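# Culau stone-pattern tabletop

We've been building tables around the Culau top for a few years now and it's still the one I'd put in my own kitchen. (I did, in October, and I haven't regretted it for a minute.) Most stone patterns look great on a small sample and then go flat and repetitive when you see a whole table of them. Culau goes the other way. The bigger the piece, the better it gets!

The base color is a dark blue-gray, mottled, somewhere between slate and marble. Over that runs a whole web of thin white veins and even finer pale crackle lines, and then every so often a streak of rust orange cuts through. Those orange streaks are what sold me. They keep the gray from feeling cold, and they pick up beautifully on copper pans, terracotta pots, an old leather chair, anything with a bit of warmth in it.
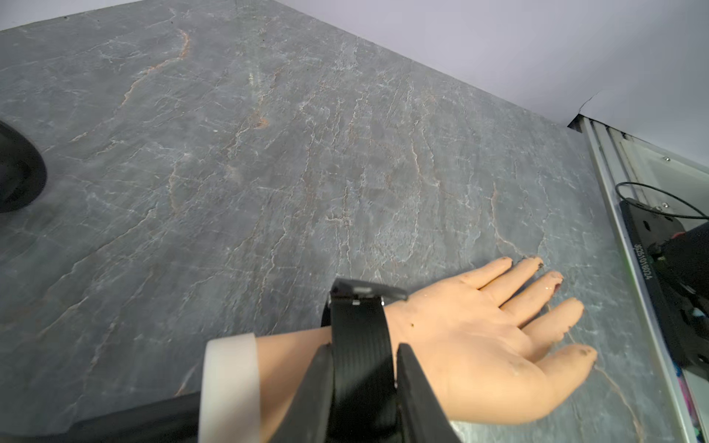

The veining tends to run on a diagonal, so think about which way you want it to travel before you order. In a narrow room I like it running away from the door. On a square table it hardly matters, and you can turn the table until it looks right to you. If you're putting two tops side by side, tell us, and Hậu Kim at the workshop will lay them out together and send you a note on which end goes where. The lines won't meet perfectly across the join, but they'll flow in the same direction, and that's what your eye goes to.

## What it's like to live with

Dark tops have a reputation for showing every crumb. This one is kinder than most – there's so much going on in the pattern that toast crumbs and a bit of flour just disappear until you get around to wiping them up. Water rings show a little on the plainer patches. Under a strong lamp or next to a window you'll get some soft glare, and the surface looks paler and chalkier where the light lands. I love how it changes through the day, but if you want an even, solid dark gray at all hours, have a look at our Plattner top, it's much quieter.

Pale walls suit it really well. White, off-white, a very light lavender or gray, all good. We tried it against deep green in the showroom and the orange streaks went muddy, so I'd steer clear of that.

## Sizes and bases

Culau comes in 3 sizes:

- **Small:** 135 cm long, a good fit for two people or as a desk
- **Medium:** 160 cm long, our most ordered
- **Large:** 200 cm long, needs a second pair of hands to carry

All of them fit the Kolico steel base and the Trekovus trestles. The Kolico is the steadier of the two and the one to get if you knead bread or clamp things to your table. The trestles are lighter and come apart for moving.

## Care

Wipe with a damp cloth and a drop of dish soap, then dry. Skip scouring pads and anything with bleach in it. Use a trivet under hot pans. Felt pads under lamps, vases and heavy pots are worth the five minutes it takes to stick them on.

If you're leaving the top against a wall, give it a finger's width of space. It makes cleaning along the back much easier, and you won't bump the plaster each time somebody leans on the front.

## Ordering

Tops are cut to order and take 11 working days, plus delivery. Samples are free, but please ask for the big one. The small one fits in an envelope and tells you almost nothing about the veins.

Page updated 19/04/2018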